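Wrist camera pose estimates jump when the gripper gets close to the part

Asked in Perception and Calibration
Viewed 1,000 times

Oğuzhan Karaca

I'm running pick and place on desktop PC parts with a wrist-mounted camera and a two-finger gripper. Segmentation is a small network we trained ourselves, pose comes from a contour fit on the mask, and motion goes through the Masorel planner. Above the standoff height the yaw estimate is stable. Once the fingers are down on either side of the processor, yaw flips between two values and the servo loop oscillates until the watchdog stops it.

The heat spreader saturates on the practice plate, where the light is strong from one side. I have tried lowering the exposure. That helps the metal but the black fingers and the socket edges go to almost nothing. 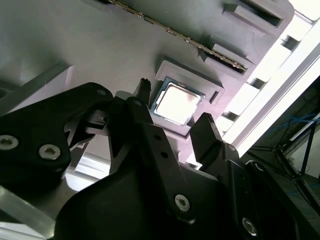 Have you checked whether the finger is inside the mask? A bright square next to a dark finger tip is a bad case for a contour fit. If the network drops the corner by the finger, you are fitting four edges to three good ones and the solver will pick whichever rotation is cheaper.

Oğuzhan Karaca

Yes, I dumped the masks. The corner nearest the left finger is missing in most of the failing ones. Retraining with more close views did not fix it. I need to know whether to change the model or the control side.

justton_user

Same problem here on a different camera. Turn down the gain. Also update your driver, the old one had a timestamp bug in April.

Uysal

Change the control side first. The model can't recover a corner it has no pixels for, and you already know where the fingers are from the joint state. The order I would do it in:

Step 1. Build a static gripper mask
Render the gripper from its CAD model at the current finger opening and project it into the camera. Dilate it by 4 pixels. Everything under it is "unknown", which must be handled separately from "background". If your fit treats unknown pixels as background it will invent an edge along the finger, and that edge is often the longest straight line in the crop. Test it over a board as well as the plate. Empty memory slots give you long parallel edges, and you want to see that the fit ignores them when a finger lies close by. 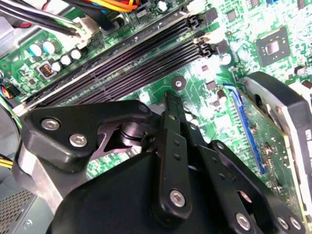
Step 2. Fit only to visible edges
Weight each contour sample by its distance from the gripper mask and drop samples inside it. Use a robust loss. With a square part, constrain yaw to within 45 degrees of the last accepted estimate, or the symmetry alone will give you flips. Resolve the actual chip orientation earlier, from the standoff view.

Step 3. Gate the measurement
Below the standoff height, stop feeding raw yaw to the servo. Run a filter on the part pose in the base frame and reject any measurement outside the gate. The part is not moving before contact, so process noise can be close to zero. If too few edge samples survive step 2, coast on the last estimate and finish the approach open loop. My cutoff is 172 samples, tuned by hand, so don't copy it without looking at your own histogram.

On exposure, use two settings and switch by height. One value will not cover both the plate and an open case. Glare on a board moves with the wrist, and a pale heat spreader in a dark retention frame has very different contrast from the same kind of part on light gray. I log the saturated pixel fraction per crop and lower the exposure when it passes a threshold.

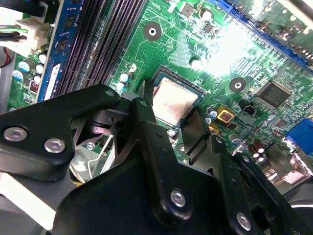 The switch has to happen at standoff, with the arm stopped. Discard the first few images after it, as the auto white balance on most of these cameras takes time to settle and the segmentation output drifts with it. If you can lock white balance, lock it.

One more check before any of this. Replay 200 logged approaches with the servo disabled and plot yaw against height. If the flips start at the same height every time, it is occlusion. If they scatter, look at your time sync between joint state and image.

Oğuzhan Karaca

Plotted it. They start at the same height on nearly every run. Steps 1 and 2 are in and the flips are gone on the plate. In the case I still get a slow drift in yaw below standoff, which I think is the unlocked white balance. Gating is next. Marking this as accepted.

Gesus

For step 1, if you don't have CAD for the fingers, record the gripper against a plain backdrop at several openings and interpolate between the masks. Less exact at the tips, so dilate more.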